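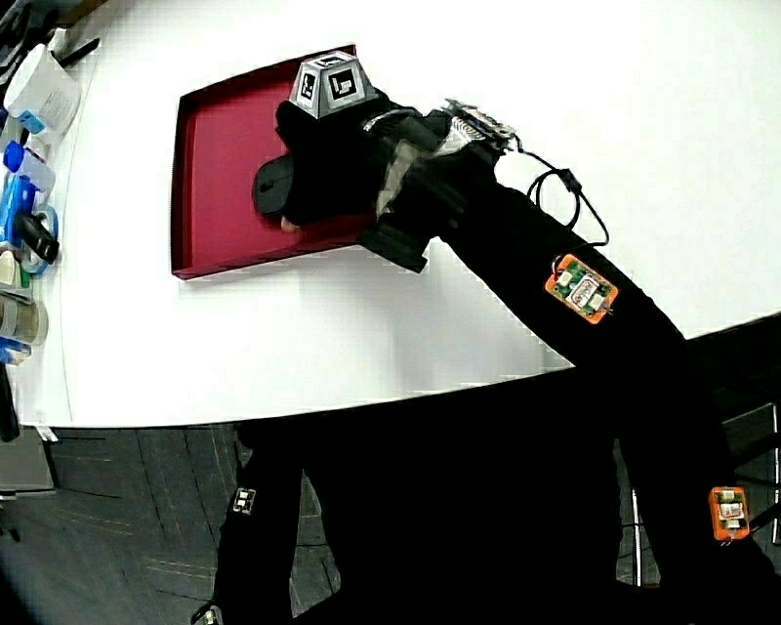 Felska Shallow Desk Tray

Category: Office Equipment > Desk Organisation > Trays

The Felska is a shallow, rectangular desk tray with low raised walls on all four sides and a flat inner floor. It is supplied by Primholm to schools, libraries and shared offices, where small items such as a mouse, keys or a set of pens need a fixed place on the desk. The low walls allow an item to be picked up or put back without lifting it high above the work surface.

The tray is offered in 2 sizes and 5 colours. The red finish is the standard choice for white desks - the rim is a darker shade than the floor, so that the edge remains easy to see. Each tray may carry up to 10 kg when placed on a level surface. Orders are sent from our Toledo warehouse, which holds 3,000 trays in the standard finish.

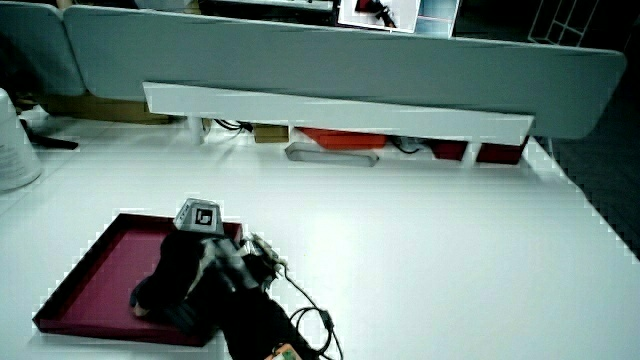
Primholm recommends that the Felska be ordered together with desk dividers from the Ludanen range. Ludanen panels are covered in fabric and are intended for desks shared by several people. A long grey panel across the back of a white table, with a second set at an angle to form a corner, leaves the tabletop clear for the tray and for work in front of it. Panels are priced separately and may be added to an existing order at any time before dispatch.

Cleaning: wipe with a soft damp cloth and mild soap. Do not use scouring powder. Trays should be stored flat.

Tagged: trays, red, shared desks, Ludanen range

Comments

deskbound_k: Ordered the smaller one for our front office. Good depth for a mouse, a bit tight for a stapler as well.

Marlow Library: Is the large size still available in green?

Primholm Sales: Yes, green is available in both sizes. Please allow extra time for delivery in August.

ptw: Rim on mine is darker than I expected but it looks fine on the desk.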